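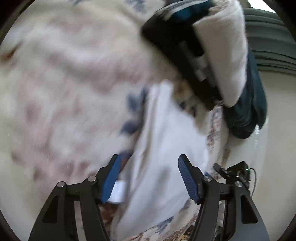 Blankets and Bedding: Common Questions

Questions we get most often about washing, folding and storing blankets at the Barkel Street Linen Room. If yours isn't answered, ask at the desk or leave a note in the Tuesday box.

Which blankets do you take?

Cotton, fleece, acrylic and most wool blends. We also take sheets, pillowcases and light throws. We don't take electric blankets, weighted blankets or anything filled with feathers. Comforters are accepted from October until the end of winter, when we have the shelf space.

Do I need to wash a blanket before I bring it in?

Yes. Wash it, dry it all the way through and bring it in a clean bag. A blanket that is even slightly damp when it goes on the shelf will smell within days, and the ones next to it will too. If you have no way to wash it, call ahead and we'll tell you when a machine is free.

What temperature should I use?

Follow the care label. If the label is gone, use cold water and a gentle cycle. White cotton can usually go in warm. Prints and mottled patterns in pink or mauve should stay in cold — they fade faster than you'd expect, and most of that comes from hot water and long drying.

My blanket has already faded. Will you still take it?

Yes. Fading is fine. We turn down blankets with holes, burns, heavy pilling or a torn binding that can't be stitched. Small repairs are done by Sowmya Pai on the second shelf by the window, so leave it there with a safety pin marking the spot.

Can I wash white sheets and a patterned blanket together?

Once the blanket has been washed a few times, usually yes. For a new one, wash it alone. Sheets also tend to wrap around a blanket in the drum and stop it from rinsing properly, so check the middle of the bundle before you move it to the dryer.

How do I sort a mixed pile?

Pull out the blankets first. Then take out the white pieces, then everything else. Shake each piece as you lift it. Socks and washcloths end up inside the folds, and we have a bin of 183 odd socks to prove it.

How should I fold a blanket for the shelf?

Fold it in half lengthwise, then in half again, then in thirds from the short end. The folded edge faces out. Soft, thick blankets won't hold thirds, so fold those in half one more time and put them on the bottom shelf. No more than nine in a stack.

Are vacuum bags all right?

For fleece and acrylic, yes. For wool, use a cotton bag or an old pillowcase. Don't keep anything compressed for longer than one season. When you open the bag, hang the blanket over a rail for a day before you fold it again.

What about fabric softener?

Please skip it. It leaves a coating on fleece, and some of the people who use our blankets have sensitive skin. Half a cup of white vinegar in the rinse does the same job. The smell goes when the blanket dries.

How many can I borrow?

Up to 4 per household. Sign the sheet, write down the size and bring them back washed. Extra blankets during a cold snap have to be approved by Malathi Pillai or Nidia Cuadros.

When can I drop off?

Weekdays from 9 a.m. until noon. Please don't leave bags outside the door after hours.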